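Foro de sutura – Práctica y técnica
Tema: Puntos sueltos o continua en incisión recta

rakwood_6
Estoy practicando el cierre de incisiones rectas y se me frunce el borde. Uso puntos sueltos y tiro del cabo hasta que el tejido se junta. 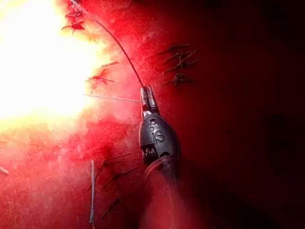 También me pasa con hilo fino, así que no creo que sea el material. ¿Cambio a continua?

Mei Obi
Yo no cambiaría. Aprietas de más – el nudo solo tiene que acercar los bordes.
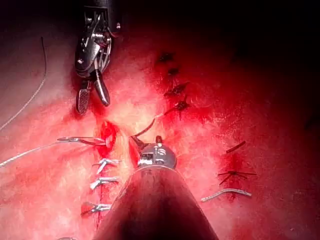

Aguja curva sujeta junto a la incisión.

otico53
No estoy de acuerdo con Mei. En un corte recto la continua reparte mejor la tensión y acabas antes.

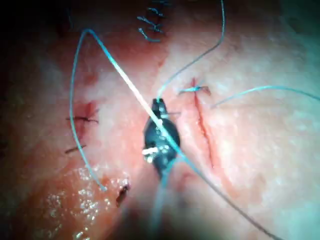 Nudo azul en el extremo superior del corte, con los cabos cortos.

Baltazar Figueroa
La continua, si falla en un punto, se afloja entera. Para aprender, sueltos y a 5 mm.
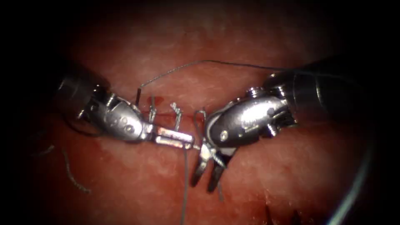
Y no cojas la aguja por la punta, que se estropea.

rakwood_6
Probaré con menos tensión. Lo de los 5 mm no lo medía.

otico53
Sigo prefiriendo la continua.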